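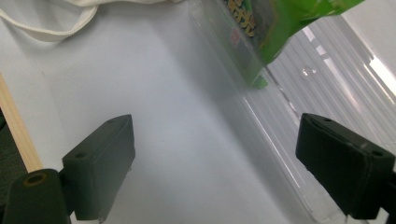

Gripper night at Allov: the hand-held is alive!

We have fingers! After a spring of cracked prints and one very sad servo, the Rinell hand-held gripper is bolted together and opening and closing the way it should. If you've walked past the back bench at Allov lately you've probably been handed it and told to pick something up. Please keep doing that, we love watching people try it.

The dark green fingers are version 11, and they're the first ones we really like. The tips are slanted so you can get in close to a tabletop without your knuckles scraping, and there are small holes along the top edges for screwing on different pads later (foam, silicone, bike inner tube, whatever turns up in the scrap drawer). The pair takes 42 minutes on the small printer if you leave the infill alone. Please leave the infill alone!

Our favorite practice job so far is snack bags. They're slippery, they crinkle, they change shape the second you squeeze, and they make you appreciate your own thumbs. Pulling one out of a clear plastic box is harder still, with the ribbed walls throwing bright lines all over the camera view. We've been at it for weeks and it's still fun.

Next up is the arm. The plan is to mount the same fingers on the Dewulf kit by June and see how much of what we do by hand carries over. The joint below the fingers needs a stiffer bracket first, and the cable keeps finding new ways to snag on the trigger. The logger now holds around 2000 grabs before it fills up, which is plenty for an evening.

Come build with us on 21st April, doors at six, at the Unidholm Street entrance. Bring a laptop if you want to poke at the software, or just bring something awkward to grab. Soft, shiny and floppy are all welcome. We're short on M3 heat-set inserts, so if you have a bag at home gathering dust, we'll happily take it off your hands.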